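Ticket: Lip sync wrong on file 13 ("Mahmoud", live stage promo)
Product: Gundine desktop player, with the Hovilau promo collection
Status: Open (reopened by customer)
Priority: Normal
Opened: November 5, 2022

Customer
I bought the Hovilau collection as a download, all 18 promo videos, and file 13 is out of sync. It's the one for "Mahmoud", shot on the stage at Hiltville with the band miming to the single. For the first 42 seconds everything lines up. Then there's the cut to the drum riser, and from that point the picture is behind the sound. You see the snare hit after you hear it, and the singer is still closing her mouth when the line has finished.

The shop page says the set was "fully restored and checked by ear and eye". I have my doubts about the eye.

Support
Thank you for getting in touch. Delays like this are usually caused by wireless headphones or speakers. Please connect a wired pair and play the file again. It may also help to close other programs while the video is playing.

Customer
I don't own wireless headphones. The speakers are plugged into the back of the computer with a cable. And if it were the speakers, why would the first 42 seconds be fine? Why would the other files be fine? I played file 12 straight afterwards on the same set-up and it's perfect.

Support
Thanks for confirming. Please bear in mind that "Mahmoud" is a mimed performance. Artists of the period did not always match the studio recording closely, and some viewers notice this more on a large screen.

Customer
I know it's mimed. It's a promo, they are all mimed. I don't accept that the whole band, including the drummer and both backing singers, started miming late at the same moment and by the same amount. I taped this off the television the first time it went out and the tape, awful as it looks, is in sync all the way through.

Support
Understood. Could you reply with the following?
Player version
Operating system
Whether hardware decoding is on or off
Any attachments

Customer
Player is whatever your updater gave me last night. It says 4.2 in one window and 4.1 in another, so take your pick. Windows 10. Tried hardware decoding on, then off. No difference. Attachments are with this reply.

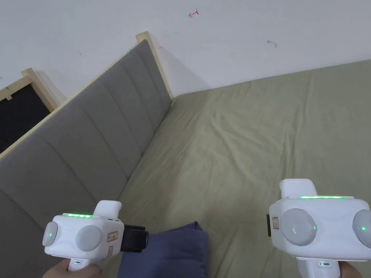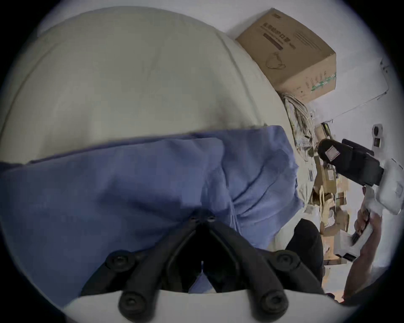
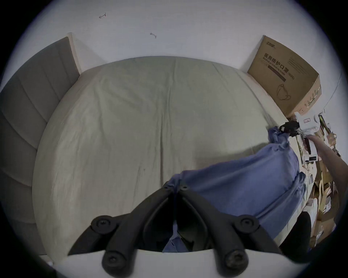
Attachments 1 to 3. The bed with the grey headboard is in 1 and 3; the blue fabric on the cream cushion is in 2.

Support
Attachments received, thank you. Please try these steps in order.
1. Clear the player's cache (Settings, Storage, Clear).
2. Delete file 13 and download it again.
3. Set Audio Delay to 0.
4. Restart and play from the beginning without skipping.

Customer
Done, all four. Step 1 also wiped my playlists, and a warning would have been welcome. Step 2 gave me a file of exactly the same size, which I could have told you. Audio Delay was already on 0. Same fault, same place.

I then did something you didn't ask for and opened the file in a different player. Same fault again. So I can't see how it's the Gundine software at all. It looks to me as if the picture comes from two sources joined together, and whoever joined them left extra frames in at the cut. The colour shifts at that point as well. The stage curtain goes from red to a sort of brown and never recovers.

Support
We have passed this to our media team. They have checked the master and report that it meets our quality standard.

Customer
Did they watch it past the cut to the drum riser? A yes or no will do.

Support
We don't have that detail on the ticket. As a workaround, you can set Audio Delay by hand. Our team suggests 44 milliseconds.

Customer
44 milliseconds is barely more than one frame. I tried it and couldn't tell the difference. I then went up by ear and it needs something much bigger, and of course once the second half is right the opening is wrong. One number can't fix a fault that begins partway through.

Not changing the ticket to "Resolved" either. I see somebody did that overnight, so I've reopened it.

Support
Apologies for the status change, which is automatic when a workaround has been sent. The media team will compare the master against the broadcast copy. We expect a corrected file in the March update.

Customer
March is a long wait for one video. I'd also like it in writing that people who have already bought the set will get the new file free of charge, because the update page only mentions "new customers". Please leave the ticket open until then.

Support
Replacement files are free for existing customers. Note added to the account. Ticket left open, awaiting media team.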